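STAVNESS PUBLIC LIBRARY
BOARD OF TRUSTEES

MINUTES OF THE REGULAR MEETING
December 29, 2025
Reading Room, Main Branch

Trustees present: Hacer Taşdemir (Chair), Muammer Güler (Vice Chair), Valentin Arnaud, İlker Tokgöz
Trustees absent: None
Staff present: Ertuğrul Tokgöz, Library Director

1. Call to Order

The Chair called the meeting to order at 4:30 p.m. A quorum was present. The Chair noted that the packet had been sent out late and asked whether any trustee wished to hold over an item to the next meeting. None did.

2. Approval of the Agenda

Mr. Arnaud asked that the discussion of the reading room tables be taken before the discussion of open hours, as the second might depend on the first. Mr. Güler seconded. The agenda was approved as changed.

3. Approval of Prior Minutes

The minutes of the previous regular meeting were reviewed. Mr. İlker Tokgöz stated that the section on the roof drain gave the wrong side of the building; the drain that backed up is on the north side, over the periodicals shelves. The minutes were approved with that correction.

Motion: Güler. Second: Arnaud. Approved, all in favor.

4. Public Comment

A resident of Mill Road spoke in favor of keeping the large-print shelves on the ground floor. She said that the elevator had been out of service twice since the fall and that many large-print readers do not use the stairs. The Chair thanked her and stated that no move was planned, and that the drawing posted near the front desk shows an earlier layout. The Director will have the drawing taken down.

A second resident asked whether the library would again lend snowshoes. The Director replied that the snowshoes are owned by the parks office and that the library lends them on its behalf. They are expected back from repair shortly.

A written comment was received objecting to the removal of the paper newspaper rack. It was placed in the record.

5. Director's Report

Mr. Ertuğrul Tokgöz presented his written report and spoke to the following points.

Circulation. Loans of printed books were level with the same period last year. Loans of audiobooks rose. The Director cautioned that part of the rise comes from a change in how the system records renewals and asked that the figures not be used in the budget letter until they have been checked.

Overdue notices. The mailing service failed to send notices for 4 days. Patrons affected will not be charged for that period. Mr. Arnaud asked whether patrons had been told. The Director said a message was posted on the account page but that no letter had gone out, and he agreed that a letter should be sent to those without an e-mail address on file.

Staffing. The part-time position in the children's room remains open. Two applicants were interviewed and one has been asked back. The Director has been covering the early story hour himself. Ms. Taşdemir asked that the position be filled before the spring program is printed, as families plan by the printed schedule.

Heating. The boiler was serviced. The technician advised that the return pump is near the end of its useful life. The temperature in the reading room is being held at 65 degrees overnight to protect the bindings in the local history cases. Mr. Güler asked whether the cases could be heated separately. The Director said he would look into it, but that the wiring on that wall is old and he did not wish to add to the load without advice.

Local history. The library has accepted a gift of letters and account books from the former Varnico button works. The books are in fair condition. Some pages are stuck together and will be left as they are until a conservator can look at them. Trustees were reminded that the gift is not yet open to readers. 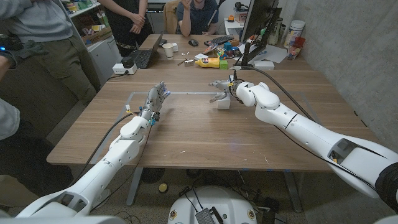 White robot arms and a small white cube at a wooden table.

6. Reading Room Tables

The Director reported on two proposals for the reading room tables. Several table tops have worn through the finish, and patrons have complained of ink transfer and rough edges near the windows.

The first proposal, from Prernari, is to strip and refinish the existing tops on site. The work would be done in sections so that part of the room could stay open. The firm asks for the room to be kept free of dust for one full day after each coat, which would mean closing the doors to the main hall.

The second proposal, from Güneş Joinery, is to take the tops away to a workshop and return them finished. The room would be closed to seated readers during that time. The price is lower, but does not include moving the tables or storing the lamps.

Mr. İlker Tokgöz said that he favored the on-site work. He noted that the tables were made for the room and that at least one will not pass through the side door without being taken apart. Mr. Arnaud disagreed. He said that the smell of finish in an occupied building had been a serious problem when the stair rail was done, and that he would accept a closed room for a short time over a bad smell for a long one.

The Chair asked which finish each firm would use. The Director had this in writing from Güneş Joinery only. Mr. Güler said that he was not ready to vote without the same information from both firms, and that the cost of moving and storage should be added to the second proposal so that the two could be compared on equal terms.

There was further discussion of the lamps. The brass lamps are fixed through the tops and the wiring passes down one leg. It was agreed that a licensed electrician must disconnect them under either proposal.

Motion to table the item until the next regular meeting, and to direct the Director to obtain the missing information in writing: Güler. Second: İlker Tokgöz. Approved, three in favor, Mr. Arnaud opposed.

7. Open Hours

The Board took up the request to extend evening hours. The Director presented door counts for the last two hours of each evening. Attendance is strongest during the school term and falls off sharply in December.

Mr. Arnaud proposed keeping the building open 30 minutes later during the school term only. He said that the last bus leaves shortly after the present closing time and that students are often seen packing up early to meet it. Mr. Güler asked whether a later closing would help those students at all if the bus did not also change. The Director said that the bus schedule was under review and that he could ask when a decision is expected.

Ms. Taşdemir raised the matter of staff safety at closing. The lights on the path to the lower parking lot have been unreliable, and she would not support a later closing until they are repaired. Other trustees agreed.

No motion was made. The item will return once the Director has heard from the bus office and the lights have been repaired.

8. Policy Review: Meeting Room Use

The Board reviewed the draft policy on the use of the meeting room. Changes from the present policy are as follows.

Groups may book the room up to 2 months ahead. The present policy has no limit, and certain evenings have been held far in advance by groups that did not then appear.

A group that misses a booking without notice will be sent a reminder. After a second missed booking, its remaining dates may be released.

Food is permitted if it is cold and the room is left clean. Mr. İlker Tokgöz asked whether soup was meant to be excluded. The Director confirmed that it was – the carpet was replaced recently and the last stain could not be removed. Mr. Arnaud asked that hot drinks with lids be allowed by name, to avoid disputes at the desk. This wording was accepted.

Posters may be put on the cork board only. Tape on the painted walls is not allowed.

Motion to adopt the policy as amended: Arnaud. Second: İlker Tokgöz. Approved, all in favor. The new policy takes effect when posted.

9. Correspondence

A letter was received from the school district asking whether the library would again host the spring reading fair. The Board was in favor. The Director will reply and will ask that the district send its own staff to help with the shelving afterward.

A letter from a patron praised the help given by the front desk with a family records search. The Chair asked that a copy be shared with staff.

10. Old Business

Roof drain. The temporary repair is holding. A permanent repair cannot be made until the weather allows. The periodicals beneath have been moved one bay to the south and covered at night.

Book sale. Unsold books from the fall sale are still in the lower hall and block part of the coat rack. Mr. Güler will arrange for them to be picked up.

11. New Business

Mr. Arnaud asked that the Board consider a small fund for replacing lost children's books without charge to the family. The Chair asked him to bring a written proposal, including a limit per household.

12. Adjournment

There being no further business, a motion to adjourn was made by Mr. İlker Tokgöz and seconded by Mr. Güler. The meeting was adjourned at 6:05 p.m.

Action items

Director: remove old layout drawing; send letter on overdue notices; obtain finish details and full costs for tables; contact bus office; report on heating for local history cases; reply to school district.
Mr. Güler: pickup of unsold books.
Mr. Arnaud: written proposal on children's book fund.

Respectfully submitted,
Ertuğrul Tokgöz
Library Director and Secretary to the Board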